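Kitchen workers' union local asks Lovumberg to slow down on prep robots

RALLVILLE, July – The union local for staff at Lovumberg's central kitchen in Rallville is asking the company to hold off on its plan to put robot arms on the prep line until it answers basic questions about rosters, training and pay.

Lovumberg told staff on Wednesday that a three-month trial would cover "up to 18 positions". It did not say whether those people would be moved, retrained or let go.

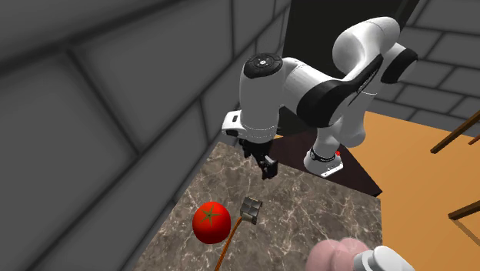 The local has heard promises about labour-saving gear before, and most of the labour came back as cleaning and overtime. Management says the new arms will free cooks for skilled work. Our members would like to know what that work is. A simulated kitchen with one tomato on a marble counter and a gripper hanging over it tells us little about a Monday morning with 100 crates at the door.

"Show us the arm on our floor, with our produce, at our speed," said Tiago Magalhães, president of the local. "Then tell us who gets called when it stops, and what they'll be paid for it."

The local is asking for:
Written notice before any position is changed
Paid training, open to casual staff
A say in where the arms go and who can shut them off
Trial results shared with staff in full

A meeting for members on all shifts will be held in the Rallville lunchroom at 3 p.m. Wednesday.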